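Workshop notebook, Jollotow draft 2
February 25, 2019

Word count at start of session 2697. Target for the chapter is 3000, hard ceiling, because the zine's layout can't take more on a single spread plus turnover. Read the whole thing through once before touching anything.

Problem carried over from December: the harbor chapter still has no working point of view. Draft 1 was in omniscient past and moved between Pomare and the ferryman inside single paragraphs. Three readers marked the same spot, the line where she pockets the tide key and he "wonders why she looks so pale." We are in her head for the first half of that sentence and in his for the second. Draft 2 is supposed to hold to Pomare throughout. It mostly does. Found 16 slips on the read-through, listed by type:

Adjectives of her own appearance (her tangled hair, her gray eyes). Cut all of them. If the hair matters, wind can put it in her mouth.
Reported thoughts of other characters. Converted to gesture or deleted.
Knowledge she can't have yet. The worst is on page 2, where the narration calls Sokov "the drowned city" before anyone has told her it drowned. Changed to "the city."

Epithets. Searched for "the younger woman," "the smuggler," "the taller of the two," "her companion." Far too many. Each one was put there to avoid repeating a name, and each one makes the reader stop to check who is meant. Replaced with the name or "she." Two places where "she" became ambiguous, in the dialogue on the quay. Fixed by giving the ferryman's sister one physical task (coiling line) and letting the task carry the attribution. Reads fine. Check again cold.

Geography. Sirkport needs to be north of the strait or the light is wrong in the arrival passage. Draft 1 has the sun setting over the harbor mouth; the map in the shared folder has the harbor mouth facing east. Options: flip the map, or make it dawn. Dawn costs the lantern business, and the lantern business is the only thing that sets up the ending. Flipped the map. Anyone writing in Sirkport from here on, the mouth faces WEST. Old map is renamed, please don't work from it.

This also breaks one line in the market story (stallholders shading their eyes at breakfast). Not my chapter. Flagged in the comments.

Tense. One paragraph drifts into present after the bell. It may have been deliberate in draft 1 but I have no note saying so. Put it back into past.

Opening. Still unsolved. Current first line is weather. Tried the following:

a) Start with the customs officer's question. Fast, but the reader has no place to stand.
b) Start with the tide key already in her hand. Gives away the object before it means anything.
c) Start with the smell of the rope store, then the question. Best so far, sixty words longer.

Went with (c) for now. Took the sixty words out of the crossing, where there were three separate similes for the color of the water. Kept the slate one.

Dialogue. Read the quay argument aloud at speaking pace. Ferryman's lines are too long for a man who is supposed to be rowing. Broke the longest into four with oar strokes between, then removed two of the oar strokes because it had started to sound like a metronome. "He said" restored in place of "he growled," "he grunted," "he allowed."

Jollotow's speech: left alone. Read it three times and still can't tell whether the formality is working. The other chapters have Jollotow speaking in contractions, so either this one is wrong or there has to be a reason in the text. Possible reason — the officer is listening. That would need one extra line earlier, with the officer at the hatch. Not written yet.
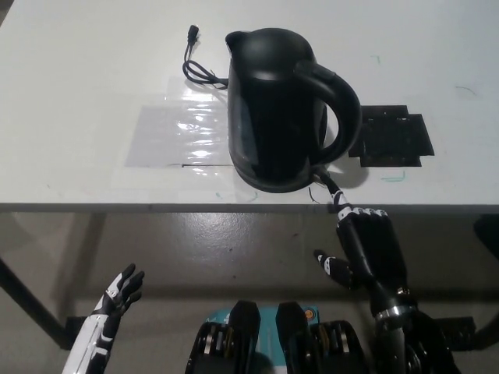

Kettle on the white table.

Second pass after the break, opening only. The rope store paragraph has "dark" twice and "damp" three times. Down to one of each. "Tarred" does most of the work anyway.

Count at close is under the ceiling with a little to spare, enough for the officer line if it stays short.

Open items:
Officer at the hatch, write or abandon the idea.
Last paragraph still explains the lantern. Try ending on the sentence before and see whether readers get it.
Name of the strait. Chapter says one thing, glossary another. Glossary is older.
Sokov stress marks in the glossary, first syllable or second. Matters for the song only.
Scansion of the song, verse two — line three is a foot short. Leave it short if it's meant to be the child singing.

Next read is of the quay section alone, printed, with the new map beside it.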